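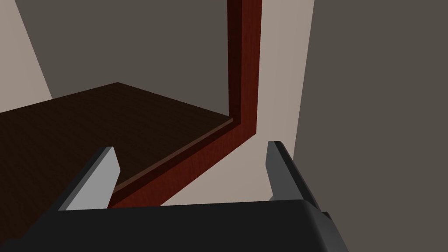

Setting up the Favico wrist view in the Markley simulator

Quick one, build 792. You need the base kit installed and the gripper model loaded. If not, do that first, Lutz Pfeiffer's install page covers it.

1. Open the cabinet demo. Pick "wrist" from the view menu. Both fingers should show, body along the bottom. Only one finger? Mount offset is wrong, reset it.

2. Open the fingers all the way before you move anything. Slider to 46, enter.

3. Line up on the red rail. Get it between the two fingers, then go forward in small steps. Don't use the big jog arrows here, way too fast.

4. Watch the upright post at the corner. Dark finger against a dark wall is hard to read, so go by the lighter top edge. Or bump the ambient light up one notch in settings.

5. Save the pose. Name it somthing you'll recognize.

6. Close, lift, run it 3 times from the saved pose. If it slips, raise friction on the rail and not the grip force.

Trial license does all of this. Export is paid only, wich is annoying.

Jana Wendt has a longer version with the drawer task, see the Asevmont page.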